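Auf der Einladung stand »Tag der offenen Manufaktur«, und wer bei Manufaktur an Handarbeit denkt, war nach der ersten Halle schon etwas klüger. Wekerham stellt Keramikgeschirr her, gut verkäufliches, wie man hört, und hatte zur Besichtigung des umgebauten Werks geladen. Ich bin mit dem Regionalzug gefahren und dann 15 Minuten am Gewerbegebiet entlanggelaufen, weil der angekündigte Pendelbus nur für angemeldete Gruppen hielt.

## Die Führung

Los ging es im Rohstofflager. Der Ton, hieß es, komme »aus der Region«. Auf Nachfrage wurde die Region ziemlich groß: Eine der Massen wird fertig gemischt vom Zulieferer Mustska bezogen, und woher der sie hat, wusste unser Führer nicht. Er war freundlich und notierte die Frage. Eine Antwort habe ich bis heute nicht.

In der zweiten Halle stehen die Pressen. Laut, staubig, beeindruckend schnell. Eine einzige Drehscheibe gibt es auch, gleich neben dem Besuchereingang, mit Strahler darüber. Ob dort außerhalb solcher Tage jemand arbeitet, ließ sich nicht klären. Der Hocker davor sah jedenfalls sehr neu aus.

Am längsten blieben wir am Ofen. Seit Februar läuft das neue Modell, das laut Aushang 13 Prozent weniger Gas verbraucht. Weniger als was? Als der alte Ofen bei voller Beladung, sagte Azlan Yeoh aus der Produktionsleitung, und voll beladen sei der alte selten gewesen. Das fand ich die offenste Auskunft des ganzen Tages. Yeoh erklärte auch, warum dunkle Glasuren mehr Ausschuss machen und weshalb man die mattgrüne Serie »Zumovura« deshalb nach kurzer Zeit wieder eingestellt hat. Von ihm hätte ich gern mehr gehört, aber die nächste Gruppe wartete schon.

## Verkauf und Verpflegung

Der Rundgang endet, wie er enden muss, im Laden. Zweite Wahl gab es angeblich zum halben Preis. Eine Auflaufform, die ich mir vorher im Netz notiert hatte, war im Laden ganze zwei Euro billiger und hatte einen Nadelstich in der Glasur. Ich habe sie stehen lassen. Gekauft habe ich eine kleine Müslischale, also hat das Konzept wohl funktioniert.

Der Kaffee kostete extra, das Wasser nicht. Salzige Snacks und Schalen dazu waren vorhanden, für ein Haus, das vom gedeckten Tisch lebt, fiel die Bewirtung trotzdem mager aus.
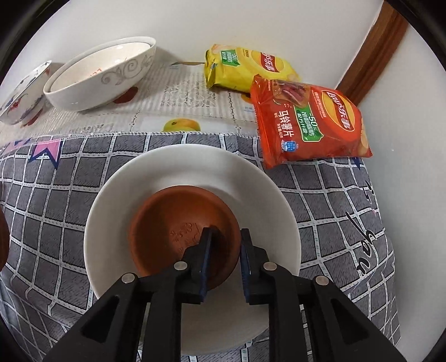 *Text: Wijaya | Besuchsberichte | 2023-04-06*

Bleibt die Frage, ob sich der Weg lohnt. Für Leute, die noch nie vor einem Tunnelofen gestanden haben: ja, vormittags, solange die Gruppen klein sind. Wer etwas über Herkunft und Arbeitsbedingungen erfahren will, muss hartnäckig sein und am besten gleich nach der Produktionsleitung fragen. Der Imagefilm im Foyer kann entfallen, er zeigt ausschließlich die Drehscheibe.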